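Ovgate Makers Board > Robots and automation > Can they do the chores yet?

Thread: Picking stuff up off a table, are we there yet?
Page 1 of 1

gluepot_kev
Posted May 24, 2019
Right, I want to have this out properly because it keeps wandering into the lathe thread. I say we are properly close to machines doing boring household jobs. Not ironing, not making the beds, but clearing a table? Picking up what the kids have left and putting it in a tub? I've been running the pick task in Pitham every evening since April and it is the most fun I've had with a computer in years. Last week I did 208 goes with the ball starting in a different spot each time and it got the ball into the tub on all but 16 of them. I was cheering at the screen like it was the cup final!

marrowfat
Reply 1
In a simulator, though. My dishwasher is a machine that does a household chore and it does it on my real plates.

gluepot_kev
Reply 2
Well yes, in a simulator, you have to start somewhere and I haven't got the money for an arm. But have a look at what it's dealing with now. I swapped the flat grey table for the wood one and turned the lighting up so there's some shine on it.
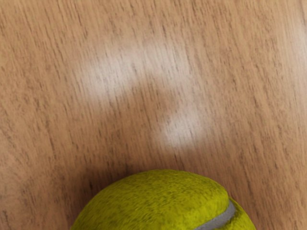
Tennis ball on the new wood table, with the glare turned on.

Same task as before, find the ball, get hold of it, put it in the tub. The grain and the shiny patches give the vision side something to chew on. I love how the fuzz came out as well, there's even the grey seam.

tinsnips
Reply 3
Oh that is nice. The grain still shows through the glare which is what mine never does, I just get a white blob. Is that the stock wood or did you make it?

gluepot_kev
Reply 4
Stock, but I stretched it. Probably a bit too much, the streaks have gone soft.

oldbench
Reply 5
I'll be the grump. A ball is the kindest thing you could give it. It's the same shape whichever way up it is and it's bright yellow-green on a brown table. We had a Skukano arm on trial at work for loading brackets into a drill jig. Lovely bit of kit, and with the brackets laid out in a tray it did 685 without a stop. Tip the same brackets in a heap and it was hopeless. We had a lad sorting them into the tray for it, so we'd swapped one dull job for another.

tinsnips
Reply 6
685 without a stop is brilliant though! I couldn't do 685 of anything without a cup of tea.

oldbench
Reply 7
Didn't say it wasn't. I said it wasn't doing the chore. The chore is the heap.

marrowfat
Reply 8
Agree with oldbench. Try it with a sock. Or a wet tea towel. Or a tennis ball the dog has had.

gluepot_kev
Reply 9
A sock is next on the list, I promise. Cloth runs like treacle on my machine so don't hold your breath. What were the 16 misses, since somebody is bound to ask: most of them it went for the brightest bit of glare and shut the fingers on nothing. The rest it nudged the ball and it rolled off the table. I've since slowed the last bit of the reach and it seems better, but I haven't done a full run yet.

hettys_shed
Reply 10
Been reading this with my breakfast and I'm with Kev, sorry all. My mum can't bend down to the floor any more and if something could pick up just the easy things she'd have it tomorrow. It doesn't need to do the lot. Half the chores would still be half the chores. Has anyone put one of these simulated ones on to a real arm? Does it carry over?

tinsnips
Reply 11
Bits of it do. I tried with the Mofokeng kit arm, the small one. In the simulator I was getting 100 out of 100 with a cube. On the kitchen table it was more like one in three, and I had to draw the curtains. Shiny varnish and a sunny window, same trouble Kev's having. I was still grinning the first time it picked the thing up.

oldbench
Reply 12
Draw the curtains, he says. Can it do that for you?

gluepot_kev
Reply 13
Give me till the autumn. tinsnips, would you send me your light settings? I'd like to try it with the sun coming in low from one side and see if it falls to bits.

tinsnips
Reply 14
Will do tonight, they're on the other laptop.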